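An open day at the Misthorpe repair works

The bus from Ditley drops you on the wrong side of the ring road, which I took as a test of commitment. There is an underpass, and there is a sign for the underpass, and the two have never met. By the time I found the Misthorpe works it was gone ten and the free tea had been downgraded to free hot water, with a box of teabags you were trusted to pay for.

I had come because my kettle, my mother's food mixer and a standard lamp had all given up in the same winter, and because the leaflet promised "a day behind the scenes of household repair". I like behind the scenes. I once spent a whole Saturday at a sewage farm and talked about it for a month, to fewer and fewer people.

The works sits in what used to be a carpet warehouse and still smells of underlay when the heating comes on. You sign in, you are given a sticker, and you join a queue for the tour, which goes round in batches. Mine had a couple arguing softly about a tumble dryer, a man with a rucksack that ticked, and a small boy who wanted to know whether anything would explode. He was told no, and took it badly.

We started at the intake desk, where broken things arrive and are given a ticket. The tickets have a box for "what it does" and a box for "what it should do", and a few of the better ones had been pinned up for visitors. One said the toaster was "too keen". Another, for a radio, said only "sulks". I thought of my lamp and felt we were among friends.

After intake comes testing, which is mostly waiting. Our guide explained that a good half of the small appliances they see have nothing wrong beyond a fuse, a loose plug or a very great deal of crumbs. They still charge a small fee for crumbs. This got a laugh from everyone except the couple with the tumble dryer, who had gone quiet and looked at each other.
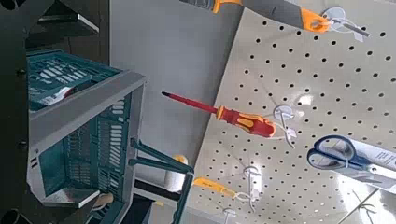 The mending itself was slower than I had pictured. I'd imagined something like a pit stop and got something more like a dentist's: long silences, a lamp pulled down low, the odd sigh. A woman spent the whole of our visit getting the base off a Figueiredo mixer, the old cream sort that weighs as much as a calf, and when it came away there was a murmur from the rope. My mother has the same model. I now know that there are five screws underneath and that one of them is hidden under a rubber foot, where I would never have looked and where she, I suspect, would have looked first.

Newer things come apart less politely. The guide held up a Zesen kettle and said that two of its clips were made to be closed once, at the factory, and never opened again. They do open it. It then lives out its days with a slightly raised eyebrow where the base no longer sits flush, and pours perfectly well. I asked whether that counted as a repair. I was told it counted as a kettle.

Lunch was at two, and was soup. There was a second soup for people who didn't care for the first, and they were both leek. I ate mine on a stack of pallets next to the man with the rucksack, who had at last been persuaded to take out his clock and was much easier company without it on his back.

The afternoon was given over to a talk on spare parts, delivered in the old carpet showroom with the doors open to the loading bay. I can't claim it was gripping, but I did learn why a rubber seal that costs pennies to make can cost more to post than the machine it seals, and I have since repeated this at a dinner to mixed results. The best part was a table of orphans at the back – lids, knobs, odd beaters, a single roller skate – which visitors were free to take. I took a knob. It fits nothing I own.

My kettle was looked at by a man who turned it over, sniffed it and handed it back with a new fuse. The mixer has a ticket and is staying in Misthorpe until they find it a belt. The lamp was past saving, so I carried it home on the bus, where it had a seat and I didn't.

They do it all again in October. If you go, cross at the lights by the tile shop and take your own teabag.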